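# The Star

The job was in Brosville, in a building that had been a shoe warehouse. I took the 4:40 bus from Stundon and got in while the parking lot was still dark. You hung your coat on a hook, took a pair of cotton gloves from the bin, and looked at the board to see which station you had.

A shift was 160 examples. An example was one object picked up and put down in the right place, start to finish, with me holding the handles and the arm doing what my hands did. If I bumped something, I pressed the left pedal and it was thrown out. If it was good, I pressed the right pedal and it was kept. The company was called Okabe and it sold kitchen help to hospitals, or was going to. The model was supposed to learn tidying from us. We called it the student.

I had Station 2 that October, which was the toy kitchen. You got a card at the start of each set. The card said things like GREEN THING TO WHITE TRAY or CLEAR ALL FRUIT. You moved the things around between examples so the student wouldn't learn the table by heart. I was slow at that part. I would put something down and think it looked like where I always put it, and pick it up again.

Before Okabe I had set tables in a banquet hall in Tonditside for eleven years. I told them that in the interview and the man wrote it down. I don't know if it mattered. What they tested was whether you could sit still.

The trouble that month was the star. It was a slice of star fruit, or a toy maker's idea of one, pale yellow-green with reddish spots, and it was flat. A round thing you can close on from almost any side. With the star you had to think about the points. Close on two points and it turned. Close on a point and a notch and it held, but it hung crooked, and when you let go it landed on one arm and tipped over. The card said STAR TO PINK TRAY and I had forty of those to get through before lunch.

I watched through the wrist camera, because the big camera was blocked by the arm whenever you got low. It took some getting used to, seeing everything from the hand. After a few weeks I would be at home, reaching for a cup, and I would notice that I couldn't see down past my own knuckles.
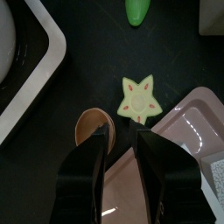 Too careful, was what the reviewer wrote under my star set. Reviews came up on the screen after lunch, in gray type, and they weren't signed. The rest of it said that I was stopping for a second or more above the object every time, and that the student would learn the stop along with everything else. It would hover. It would hover over a spoon, over a bar of soap, over anything at all, and it would have gotten that from me. Please approach in one motion, it said. Thirty-one examples returned.

I read it twice. Then I watched a few of my own examples played back, which we were allowed to do but mostly didn't. The fingers came down open, the star got bigger between them, and everything held still. Then they closed. I counted in my head and it was more than a second. On one of them it was nearly three.

I knew where it came from. At the banquet hall you stopped over the plate before you set it down, to see if the rim lined up with the one across the table. The woman who trained me did it, and she had made me do it until I didn't need telling. I hadn't thought of it as something I did.

So in the afternoon I tried to do it without the stop. It was harder than I expected. I dropped the star four times in a row and pressed the left pedal four times. On the fifth I picked it up clean, but I had rushed, and it went into the pink tray upside down. There was no rule about upside down. I pressed the right pedal. Then I sat there and felt bad about it, and by then the next example had been running for ten seconds with nothing in it, and I had to throw that out too.

By three o'clock I had the hang of it. You picked your notch while you were still high up, and you trusted it. I finished the set at a quarter to five. It passed with no comment.

In the spring they brought the student in to run at our stations overnight, and in the morning the logs were on the screen. Mine said 2107 tries, all stations together, with the failures marked in orange. You could tap on any one of them and watch it. I had fifteen minutes before my shift, so I got my coffee and tapped on some.

It was better than I had been at the start. It went at the green thing from the side and took it by the rounded end, the way the tall man at Station 5 used to. It shook a little when it let go, and I couldn't say whose that was. There were over 200 with the star. I watched six or seven. It came down in one motion, like they wanted, and picked the notch from high up.

Then I found one, from 3:12 in the morning, where it came down over the star and stopped. The fingers were open on both sides. It stayed there. I put my coffee down and counted – one, and most of another – and it closed and lifted and carried the star to the pink tray and set it down flat.

It was marked as a success. There was a box underneath for notes, and the cursor was already in it.

The lights came on over the other stations. I left the box blank, got my gloves out of the bin, and went to see what card I had.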